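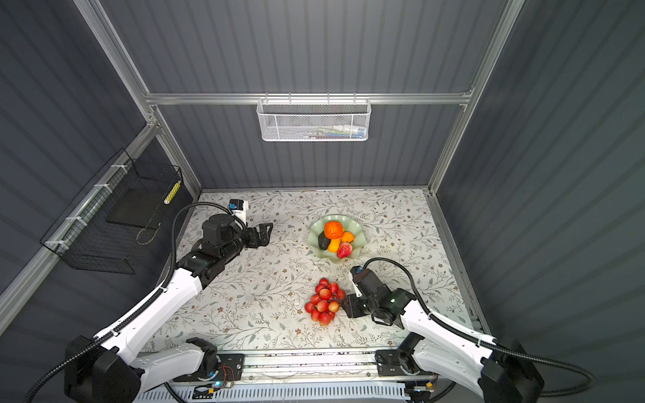

Print this item
E-mail this item

Fruit cell stopped after wrist camera cable fault

The two-arm cell at Lozano was out of service for 2 days in November following repeated dropouts on the right wrist camera. The log shows 72 dropouts across 493 apple transfers. In most of them the arm held position as intended. In one it kept moving on the last good image and closed on the rim of the bowl with the left gripper still inside the shared zone. Contact was light and no one was near the cell.

Bo-ram Ra traced the fault to the camera connector. The cable loop was too short for full wrist rotation and pulled on the plug near the end of travel. Both cables have been replaced and rerouted with more slack.

The more serious finding is in software. The stale-image check ran on a timer that restarted whenever the camera reconnected, so a brief dropout could pass unnoticed. Murray Thibodeau has moved the check to the frame counter. A missed count now stops both arms.

Cells running the Vanard controller have the same timer and should stay at reduced speed until patched. Inspect wrist connectors every 2,000 cycles. Report any dropout to Noelia Garrido, including those that clear without a reset.

Print | E-mail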